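Touring Live Performance and Repeat Attendance: A Study of Fan Engagement with the Haruna Stage Company
Student Project Report, Skolteck, Department of Arts and Events Management

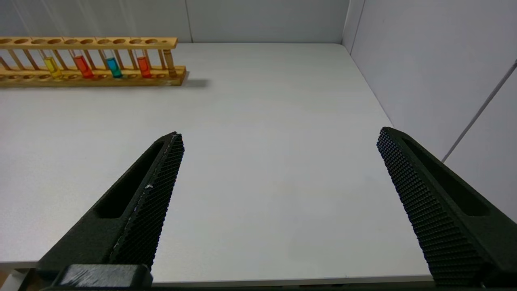 Figure 1. Wooden rack with four test tubes of coloured liquid.

1. Introduction
Touring stage companies depend on audiences who return to see the same production more than once. This report examines how the Haruna company, a musical theatre group with a young cast, kept its followers informed during its spring tour, and whether that contact influenced the decision to attend again. The study was limited to two venues, the Assembly Hall at Hirkthorpe and the Multville Playhouse.

2. Method
A paper questionnaire was handed out in the foyer after each evening performance. In total, 200 forms were returned in a usable state. The form asked how the respondent had first heard of the tour, whether they read the cast's online diary, and whether they had already seen the production at another venue. The project group also read all entries posted to the diary between March and June and sorted them by subject. Permission to distribute the forms was obtained from both venues.

3. Results
Of the 200 respondents, 55 had seen the production before. Most of these had attended at Hirkthorpe and then travelled to Multville. Readers of the diary were more likely to have bought a second ticket than those who relied on posters or the venue programme. Entries about rehearsals and costume fittings drew the most comments. Notices giving only dates and ticket prices drew very few.
The Multville Playhouse has 616 seats and was full on the final evening. Attendance at Hirkthorpe was lower at the matinees.

4. Discussion
The findings suggest that informal writing by cast members supports repeat attendance. It cannot be shown that the diary was the cause, as committed followers may be more inclined both to read it and to travel. The questionnaire did not ask about distance from home, and 3 forms carried written remarks to this effect. A later study should include this question and should cover the autumn dates.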